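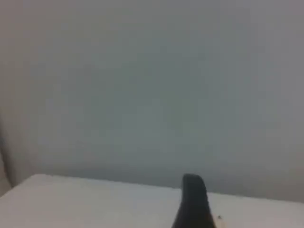
Udis Slim Fingers for Parallel Grippers
Sold by Drorkik, Drurnport

We get a lot of letters from folks who have a perfectly good gripper and are unhappy with it, and very often the trouble is only the fingers. The Udis Slim is a plain black finger that narrows toward the tip, sold in pairs, and we like it enough to have put it on our own bench arm. It bolts on with the screws you already have (keep the old ones in a jar, please, you'll want them someday!).

Each pair is 100 mm long and weighs 37 grams. We've carried them since December, and they have become the fingers we reach for first when something soft lands on the table.

How it does with cloth and rope

A canvas tote with rope handles makes a lovely, mean little test. The rope lies down wherever it pleases, the fabric wrinkles, and a wide finger tends to gather up both at once. With a slim tip you can come in beside one strand of the handle and leave the rest of the bag alone, or that's the idea, anyway. We'd suggest going in slowly and setting your closing force low to begin with.

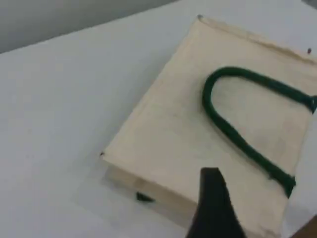
Compared with the Fuchs Wide

The Fuchs Wide is the other finger we sell, and we're fond of it too. It spreads the load over a bigger pad, so it's kinder to heavy boxes and flat cartons. The Udis takes up less room in a wrist camera's view, something you'll appreciate when you're working near the edge of a table and want to see what is past the tip. If your work is mixed, you might well end up with both. Swapping them takes us around 14 minutes, coffee included.
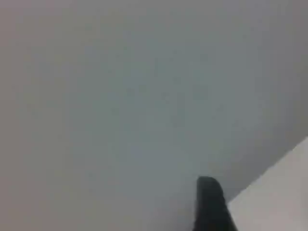 Trying it on your own things

Bring whatever you like to the shop and we'll set it out on the table for you. Bread is a favorite of ours, along with round fruit and anything with a handle, and you're welcome to stay and fuss with the settings as long as you want.
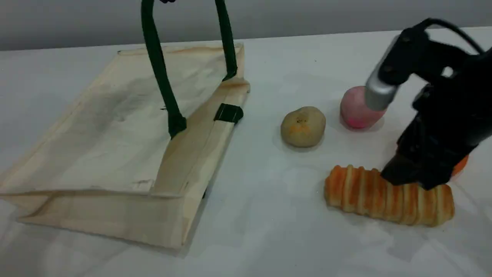
Bench arm at the long loaf, with the canvas tote alongside.

In the box: 2 fingers, spare pads, hex key
Fits: most parallel grippers with a flat mount
Page updated 4 April 2020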